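木桌子保养这件事，我越做越上瘾

家里的餐桌跟了我们很多年，吃饭、写作业、和面、拼拼图全在上面。去年10月我第一次认真给它打磨上油，弄完那天晚上我围着它转了好几圈，摸了又摸，真的太舒服了！从那以后凡是家里带木头的东西我都想收拾一遍，砧板、擀面杖、阳台的小凳子，一个都没跑掉。下面这些是我一路攒下来的办法，想到哪儿写到哪儿，您挑用得上的看。

先认一认是什么面

动手之前先弄清楚桌面是油的还是漆的。找个不起眼的角落，滴一滴清水，等5分钟再擦掉。水珠圆滚滚地立着，擦完没痕迹，多半是漆面，平时擦干净就行，油是吃不进去的。水慢慢渗下去、颜色变深，那就是油面或者原木，可以放心上油。要是买的时候留着说明书，翻一翻更省事，我家那张的说明书居然还压在抽屉最底下。

日常怎么擦

抹布拧到几乎不滴水，顺着木纹走，擦完马上用干布再过一遍。我以前总爱拿湿布一糊就走，时间长了边角的木纹全都毛起来，摸着扎手。现在水槽边上固定挂两块布，蓝的湿擦，白的干擦，谁吃完谁擦，孩子也记得住。

油渍用温水加一两滴洗洁精，打出泡沫，只用泡沫去擦，然后清水布带一遍。别用钢丝球，别用漂白水，小苏打糊也要小心，有些深色木头碰了它会发黑，胡桃木和橡木尤其要先在背面试。

白印子和水杯圈

热汤碗底下那种白蒙蒙的一圈，别慌！漆面上的白印大多是潮气闷在漆里，先放一两天看看，有时候自己就淡了。不退的话，在印子上铺一块干净棉布，熨斗开最低档，不开蒸汽，轻轻压几秒就拿起来看，淡了就停，没淡再来。宁可多来几回，也别一次压久。

发黑的圈就麻烦些，那是水已经进到木头里了，一般得打磨掉表面再补油。我家靠窗那头有一个黑圈，磨了两遍还剩个浅影子，我拿杯垫盖着，看久了也挺顺眼。

桌上的小玩意儿

魔方、积木、棋子这些塑料的东西，直接在木面上拖来拖去，最容易磨出一片一片的细划痕，对着光一看特别明显。拿起来再放，比什么保养油都管用。我们家在桌子一头铺了块毛毡，玩的时候都在毡子上，收的时候连毡子一卷就走。毛毡要常抖，里面夹了沙粒反而更伤桌面。 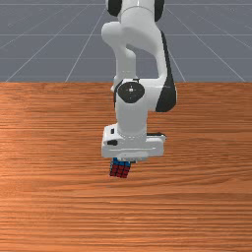
小魔方拿离木桌面，轻拿轻放。

已经有了细划痕也不要紧。油面的话，用细砂纸（我用400目的）顺着木纹轻轻带几下，吸干净粉末，抹一点点木蜡油，等它吃进去再擦掉浮油，基本就看不出来了。漆面的浅划痕可以试试同色的修补蜡笔，填进去，用旧卡片刮平，再拿软布打亮。核桃仁搓划痕那个老办法我也试过，浅的地方确实能遮一遮，过几周会再露出来，而且家里有人对坚果过敏就千万别用。

上油的全套步骤

挑个干燥的天气，窗户打开，桌子底下铺旧报纸。

先把桌面清干净，彻底晾干，至少隔一夜。
用240目砂纸整体走一遍，再换400目，始终顺着木纹。
吸尘，再用微微潮的布抹去粉末，等它干透。
倒一小勺油在布上，薄薄推开，边和角别漏。
等十几分钟，用干净的棉布把浮油全部擦掉，擦到手摸不粘为止。
隔一天再来第二遍，手法一样。

油一定要薄！我第一次贪心，倒了小半碗，结果桌面黏糊糊的，好几天不敢放东西，最后又从头磨了一遍。具体要等多久，以罐子上写的为准，每家配方都不一样。

还有一件事得认真说：擦过油的布不能团起来扔垃圾桶。木蜡油、亚麻籽油这类东西在干的过程中会发热，团在一起有可能自己烧起来。要么摊平了晾在室外不碰易燃物的地方，干硬以后再扔，要么泡进水里，装进带盖的金属桶。我是晾在院子的水泥地上，四角拿石头压住。

砧板和木勺

入口的木器我只用食品级矿物油，厨房里的食用油千万别往上抹，放久了会有哈喇味。洗完立着晾，两面都通风，别平贴在台面上。有了葱蒜味，撒一层粗盐，拿半个柠檬切面朝下来回搓，冲干净擦干，味道清爽得不得了！木勺也能一起搓，顺手的事。

砧板要是有点翘，把凹的那面朝下放在微潮的毛巾上一晚，第二天早上翻过来立着晾干，轻微的翘多半能回来一些。裂了缝的我就不留了，缝里洗不干净。

摆放的位置

木桌子怕的是忽干忽湿。离暖气片远一点，空调别对着吹，夏天正午的太阳拉层纱帘挡一挡。桌布、花瓶隔一阵子换换地方，不然颜色会晒出一块深一块浅。拼板的桌子冬天接缝会稍微张开，开春潮气上来又合上了，这是木头在呼吸，别急着往缝里灌胶。

桌腿晃的话，先趴下去看看螺丝，十有八九是松了。拧紧还晃，就在短的那条腿下面垫毛毡脚垫，一层一层试。脚垫用久了会沾头发和沙子，换季的时候撕掉换新的，顺便把桌子底下那一圈地也拖了。

下回想写写藤椅，阳台那把已经泡过水、晾过太阳，现在正绷着绳子等它定型呢。

2024年6月14日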